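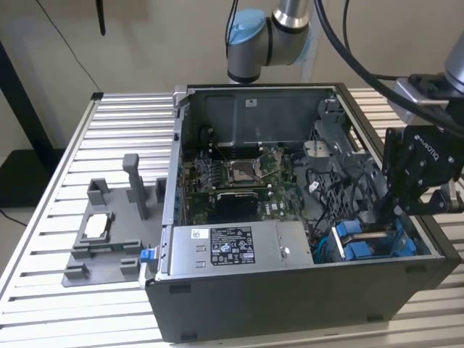 We are looking for students, advisers and teaching staff at Arkcombe to take part in a study of Clustico, the early-alert system the college bought to predict which students are about to drop out. The sales material says it works. The annual report says it works. We have read both several times and still can't find the part where anyone checked. A desktop tower laid on its side with the panel off and the processor socket empty has a good deal of what a computer needs, and you can admire the motherboard and the memory slots as long as you like, but it won't compute anything. We would like to know whether the piece that does the work is present in the college's alert system, and the people best placed to tell us are the ones who send the alerts, receive them or get talked about in them.

**Call for participants: Early Alerts and What Happens Next**
Faculty Senate Working Group on Student Success Claims, Arkcombe College
Posted 2 September 2024

## Background

Clustico gives every undergraduate a color. The color is recalculated each week from grades, logins to the course site, library card swipes, unpaid balances and some other inputs the vendor describes as proprietary. When a student turns red, an alert goes to an adviser, who is supposed to reach out. The adviser then closes the alert by choosing an outcome from a menu.

Last year's report to the trustees said that 800 alerts were "successfully resolved" and linked this to a small improvement in retention. We asked what "resolved" meant. It means that somebody closed the alert. An adviser who met the student three times and an adviser who left one voicemail both count as a success, and so does an alert closed by the system itself after it has sat untouched for 15 days.

We don't claim the program is useless. Some of us have had alerts that led to a good conversation with a student who was having a rotten semester. Some of us have also had alerts about students who were doing fine and happened to study at home. What we don't have is any way to tell how common either story is, and neither does the office that wrote the report.

The contract is up for renewal next year. The usual pattern on this campus is that a renewal gets discussed in the week it has to be signed. We would prefer to have something on paper before then, even if what it says is that the evidence is mixed.

## Who we want to hear from

**Students** on either campus, Arkcombe or Drallcombe, enrolled at any point since last fall. You don't need to know whether you were ever flagged. Most students don't know, and that is one of the things we are asking about. Part-time, transfer and returning students are especially welcome, since the course-site login measure seems likely to treat them oddly and the validation summary we were shown left them out.

**Advisers**, professional or faculty, who have handled alerts. We want the enthusiastic ones as well as the fed-up ones. A study made up entirely of people with a grievance would be as weak as the report it is meant to test.

**Instructors**, including adjuncts and graduate assistants, who have submitted a concern through the system or been asked to. If you were told it was required and quietly didn't do it, we want to hear about that too.

**Students who left.** If you stopped attending and are willing to talk, please write to us. We know this is the hardest group to reach. It is also the group the whole product is about, and the annual report doesn't contain a word from any of them. If you are reading this and know someone who left, please pass it on.

We can't accept anyone who works in the Office of Student Success or who took part in the original purchase. We will be asking that office for a separate written response, and it will be printed in full alongside our findings.

## What you would be doing

Everyone fills out a short questionnaire online. Some people will then be invited to an interview, by video or in person in the Kourkoulas Building, lasting an hour or a little less. Interviewers are faculty from departments that don't share advisers with yours.

Students who agree to it will also get a copy of their own Clustico record, which they are entitled to request anyway. We will go through it together and ask how it compares with what you remember of that term. You can look at your record and then decide you don't want to discuss it. In that case we take no notes and you still get paid.

Advisers will be asked to talk through a few closed alerts of their own choosing, with names and ID numbers removed. Please don't send us student records by email. If you do, we will have to delete them and ask you again properly.

Interviews run through the end of November. We aren't going to promise a publication date, having sat through enough announcements of that sort.

## Payment

Students and former students who complete an interview receive $80, paid as a check or a gift card. Adjuncts and graduate assistants receive the same. Full-time employees aren't paid, because college policy doesn't allow it, but you can list the time as service, for whatever that is worth in your department.

The money comes from the senate's own research line. Clustico's makers offered to fund an evaluation and supply the survey questions. We thanked them and said no.

## Confidentiality, and its limits

The study has been approved by the college's review board. Your answers are stored apart from your name, and only the interview team can connect the two. We won't tell your adviser, your chair or your dean whether you took part.

We would be overselling it if we said nobody could ever guess. Drallcombe is a small campus with few advisers, and an unusual story can identify the person telling it. If you are worried about this, say so at the start of the interview. You will see any quotation we want to use before it is printed, and you can change it or pull it.

Taking part has no effect on your grades, aid or employment. You can stop at any point.

## Questions we have been asked already

**Is this an attempt to get the contract canceled?**
No decision of that kind is ours to make. Several members of the group started out in favor of the system and a couple still are. If the data show that alerts keep students enrolled who would otherwise have left, we will print that in the first paragraph.

**The report had charts. Why isn't that enough?**
The charts compare the year after the purchase with the year before it. In the same period the college changed its withdrawal deadline, opened the emergency grant fund and stopped dropping students from classes over small unpaid balances. Any of these could move retention. The report mentions the grant fund in a footnote and leaves the other two out.

**Will a survey really settle it?**
By itself, no. Volunteers are never a fair sample, and people's memories of a bad semester shift over time. We have also requested the alert records themselves, stripped of names, so that we can compare flagged students with similar ones who weren't flagged. The request is with the provost's office. We were told in the spring that it was moving along, and we have no further information.

**How many people do you need?**
The questionnaire can take as many as want it. We are hoping for almost 1000 responses across the two campuses, and we may well get far fewer. Whatever the number turns out to be, it will be in the report, with the response rate beside it.

**I filled out a Clustico satisfaction survey last year. Isn't this the same thing?**
That survey asked whether the screens were easy to use. We will be asking what happened to the student.

## How to take part

Follow the link to the questionnaire on the Faculty Senate page, under Current Studies. It works on a phone. Paper copies are at the front desk of the Kourkoulas Building and at the library counter at Drallcombe, with a sealed box for returning them.

If you would like an interview but would prefer not to fill out anything online, leave a note in the box with a way to contact you and the word "interview" on it. Evening slots are available for people who work during the day. We can arrange an interpreter or captioning if you tell us when you book.

Complaints about how the study is run should go to the review board, whose contact details are on the consent form. Complaints about the alert system itself are what the questionnaire is for, and so is praise, if you have any.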